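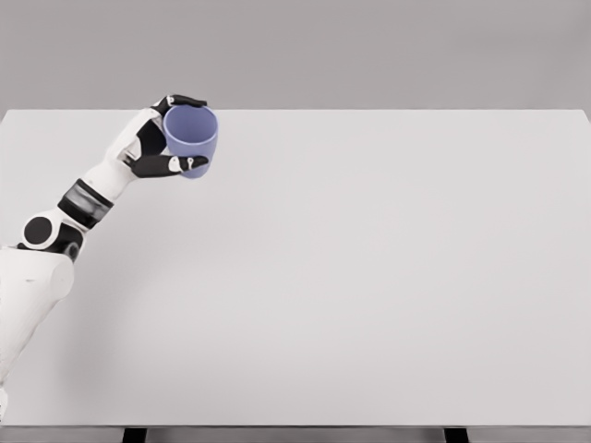
Karkville Tea Swap: list archive, general discussion

From: Valdir Batista
To: teaswap list
Date: Sun 4 November
Subject: Re: cup size for tasting?

Sebastião Assunção wrote:
> I've been brewing the Riltum black in my big breakfast mug and it
> comes out flat every time. Same leaves as everybody else, same
> kettle. Do people really use small cups for tasting, or is that just
> for show? Also, is it worth paying for the spring picking?

Small cups, yes, please try it! I drank out of a soup-bowl-sized mug for years and thought I didn't like black tea much. Then in August my sister brought back a pair of little straight-sided cups from the market in Eynon and I've hardly touched the mug again. The tea stays hot right down to the bottom (there's so little of it), and you go back for a second pour while the pot is still lively.

With the Riltum I'd use 300 ml of water in a small pot, 2 heaping teaspoons, and three minutes with the lid on. Pour it all out at once so it doesn't keep stewing. If it still tastes flat, look at your water before you blame the leaves. Mine comes out of the tap very hard, and a cheap filter jug made more difference than any teapot I've bought.

Color matters more than I expected, too. A pale cup lets you see what you've brewed, and with the Riltum you want a bright copper. If it's gone brown like gravy, cut the time by thirty seconds and go again.

As for the spring picking, I love it, but I'd finish your current bag first. It's grown up at 1,700 meters, on the top terraces at Cernness, and it's a much lighter thing, almost like cut grass and apricots. The lower garden at 1,000 meters gives you the malty one you have now, and that one takes milk beautifully. I'm happy to mail you enough of the spring for a couple of pots, just send me your address off list.

Has anybody tried either of them cold brewed overnight? I have a jar in the fridge right now and I'm far too excited about it.

Valdir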